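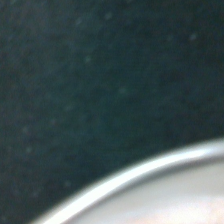 Budgeting a second arm cell for tableware handling — wrist camera or overhead?

tmarrow_lab
Posted 2025-09-30

We have one bench cell running pick and place on bowls and plates. I have approval to price a second one and need numbers in before the purchasing window closes. Current cell: Rernis six-axis arm, parallel gripper, small fixed-focus camera at the wrist, felt-type mat on the bench. The quote for an identical cell came back higher than the first one, almost all of it in the arm and controller.

Options as I see them:

Option 1: duplicate the cell exactly. Spares are shared, no new integration work.
Option 2: Siveck arm, cheaper, shorter reach, and put the difference into a better wrist camera plus an overhead.
Option 3: keep one arm and buy a tool changer.

The close-range view is the weak point. At grasp distance the wrist camera gives me a piece of white rim, a lot of dark green mat, and everything slightly soft. Rim detection works off that until there is glare on the lip. Budget for sensing is 2,000 on top of the arm, cables and mounts included.

pallet_jim
Option 1. The cost of a second vendor is never in the quote. Two teach pendants, two sets of fault codes, two support contracts. We ran mixed arms for 11 months and went back to one make.

ostrander.k
Disagree with pallet_jim for a cell this small. Bowls are light and the reach requirement is whatever the bench is. If the Siveck covers the bench corners with the gripper on, you are paying for reach you don't use. Get the payload curve at full extension with the camera and bracket mass included.

What is the minimum focus distance on the current camera? If it is fixed focus and set for mid-range, soft at the rim is what you paid for.

tmarrow_lab
Set at the factory, and I don't have the figure. I can refocus by turning the lens barrel, but then the approach view suffers.

ostrander.k
Then price a liquid lens or a second short-focus module before pricing a second arm make. Ouali sells a bracket that takes two modules side by side. It adds width at the wrist, so check clearance when you reach inside a bowl.

N. Ziółkowski
Before you spend on optics, spend on light. A glossy white rim with a bright line along the crest is a lighting problem first. A diffuse ring or a small dome is a fraction of the sensing budget, and it goes on both cells. I would also put a line in for bench mats. Felt picks up lint, and pale specks on a dark background are free false positives for anything threshold-based. We buy mats 4 at a time and rotate them.

pallet_jim
Seconding the light. Not seconding mats as a capital line, that's consumables. Finance will bounce it.

N. Ziółkowski
Ours is on the capital request as "initial fit-out" and was never bounced. Depends on your finance people. The replacements go under consumables.

tmarrow_lab
The lint does show. A few faint dots per view. The model ignores it, the older threshold script does not. Matte rubber would be easier to wipe, but I chose felt so plates don't slide when the gripper nudges them.

bench7
Why is the threshold script still in the loop if the model works?

tmarrow_lab
Fallback for when the model confidence is low. It also runs on the controller with no GPU, and that matters for the quote. If I drop it, I need a second compute box, and that comes out of the same pot.

bench7
Then cost the compute box before anything else. That's the line that moves the total. Stilholm has a fanless unit we use for two cells at once — latency is fine for pick and place, not for servoing off the wrist image. One box, two cells, you drop the script and the mat question goes away.

ostrander.k
One box for two cells is also one failure for two cells. Put a cold spare in the budget or accept the downtime in writing.

pallet_jim
How many weeks lead time on the Rernis?

tmarrow_lab
Quoted at 6 from order. The Siveck is stock, but the controller is not, so the advantage is smaller than the sales sheet suggests.

Leaning this way for the request: duplicate arm, diffuse ring for each cell, short-focus module on the new cell only, shared compute box as an optional line. Tool changer deferred. I'll run the new module against the old camera on the same bowls before changing cell one.

N. Ziółkowski
Reasonable. Ask for the bracket drawing before you order the ring, the outer diameter may foul the gripper body.

ostrander.k
Still think you should get the Siveck payload curve, if only to have a second number to show Rernis.

tmarrow_lab
Requested.

15 replies · 3 shares

Related threads
Spare parts list for a two-arm bench: what do you stock?
Ring light or dome for glossy ceramics
Lease or buy for short pilot projects
Cable routing past the wrist joint
Shared compute for small cells — anyone measured latency?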